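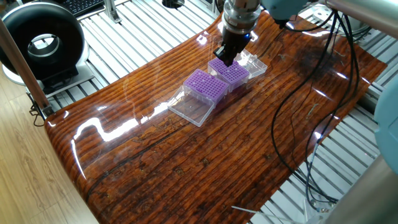 Bench Supplies | Consumables and Storage

Changes to pipette tip storage, effective July 6, 2021

The teaching lab at Trasevdale has moved to a single format for pipette tips up to 300 µL: hinged racks with a perforated top plate and a transparent base. Bagged tips and the older open trays are being withdrawn. Anyone still holding bagged stock should return it to the Stisberg store, unopened bags on the upper shelf and opened bags in the discard bin by the door.

Rack color now identifies the volume range. Purple is for the 300 µL size. The color of the plate is the reference, and handwritten labels on lids should be removed, as lids get swapped between racks during washing and the label then gives the wrong size. Alcohol takes off most marker inks. Adhesive labels leave a residue that clouds the plastic, so peel them before the rack goes into the bath.

Stock at the last check was 258 racks, of which 13 were set aside with cracked hinges. A cracked hinge does not affect the plate or the base, and those racks can be used on the open bench with a loose lid. They are not to be autoclaved or used for sterile work.

Opening and placement

Open the lid fully before starting a plate. A lid left at a half angle tends to fall back when the rack is nudged, and it will knock seated tips out of line. Where two racks are in use together, leave both lids flat and turned away from the working side. Take tips from the nearest row first and work back. Close the lid between runs, even when the next run is a few minutes off.

Racks should stand on a surface that wipes clean. The printed sheets issued in December are acceptable for dry work. They have a gloss finish and reflect overhead lighting strongly, which makes it harder to tell a filled position from an empty one through the side of a clear base. Check fill from directly over the plate. Sheets that have taken on a curl should be stored under weight overnight, printed side down, and replaced if they still lift at the corners.

Refilling

Refill from the stacked inserts only. Seat the insert square to the plate, press on opposite corners, then lift the carrier straight up. Vojtěch Zeman has tested the Pirkum inserts against our plates and reports a good fit on the 300 µL size. The smaller sizes bind at one corner and are on hold. Partly used racks may be topped up by hand with clean gloves for non-sterile classes.

Washing

Empty racks go through bath 2, lid open, plate separated from base. Drain with the plate on edge. Water held in the holes will wet the next load of tips, so leave plates on the drying rail until the following morning.

Orders and hinge replacements go to Viera Beneš at the Stisberg store. State plate color and number of racks on the request.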